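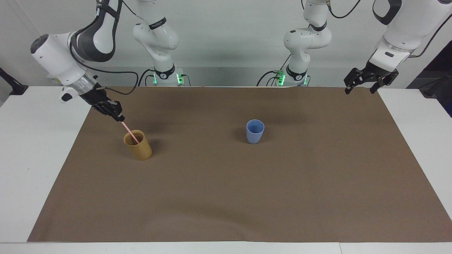
Product Review: Hesmont Ionic Hair Dryer with Diffuser

Sep 23, 2024

The Hesmont Ionic Hair Dryer is sold as a mid-priced model for wavy, curly, and coily hair. It comes with a bowl diffuser, a narrow concentrator nozzle, and a cloth storage bag. Rultulell Hair Care Reviews purchased the dryer at the regular retail price. The manufacturer did not supply a sample and did not see this review before publication.

## How the dryer was used

The dryer was in regular use at our Flestcombe office for several weeks. Staff members with different hair types used it after washing, with and without a leave-in conditioner. The diffuser was used for curls and the concentrator for blowouts with a round brush. Results were compared with those from the Tsikata Compact, reviewed on this site last year and still recommended for travel.

## Heat and airflow

There are 2 speeds and three heat settings, controlled by separate sliding switches on the handle. The low speed is gentle enough to dry curls without scattering them, and most users with curly hair stayed on it throughout. The high speed is strong. It is best suited to rough drying at the roots before a brush is used.

The medium heat setting was preferred for fine and color-treated hair. The highest setting shortens drying time on thick hair but becomes uncomfortable if the nozzle is held close to the scalp. Users who bleach or relax their hair are advised to stay on low or medium and to apply a heat protectant first.

The cool shot button must be held down for as long as cool air is wanted. It sits directly under the thumb, and several users pressed it by accident while turning the dryer upside down.

## The diffuser

The diffuser is the strongest part of the package. The bowl is deep enough to hold a full section of shoulder-length hair, and the prongs are rounded at the tips. Curls dried in the bowl kept their shape and showed less frizz at the crown than those dried with the Tsikata. Hair below the waist has to be dried in more sections, and users with that length may prefer a wider bowl.

The attachment locks with a quarter turn. The fit was tight at first and loosened slightly with use. It did not fall off at any point, including during upside-down drying.

## Weight, noise, and cord

The dryer weighs roughly 800 grams without an attachment. This is noticeable during a long session, and users with wrist or shoulder pain should try a lighter model before buying. On our sound meter, held at arm's length, the low speed read 85 decibels and the high speed 94. The second figure is louder than we would like, and early risers in shared homes should take note of it.

The cord is long enough to reach from a wall outlet to a standing mirror. It is stiff and does not coil neatly in the storage bag.

## Cleaning

The rear filter cover twists off for cleaning. Lint collects quickly, and a soft, dry toothbrush removes it. The instructions call for cleaning once a month; we found every two weeks more suitable for daily use. The dryer should be unplugged and fully cool before the cover is removed.

## Recommendation

The Hesmont is recommended for people with medium to thick curly hair who diffuse regularly and dry their hair at home. It is not recommended for travel or for anyone sensitive to noise. Buyers who mainly want a straight blowout will find the concentrator adequate, although its narrow opening can slip to one side under pressure from a brush.

Replacement diffusers are sold separately. Buyers should keep the receipt, as proof of purchase is required for warranty service.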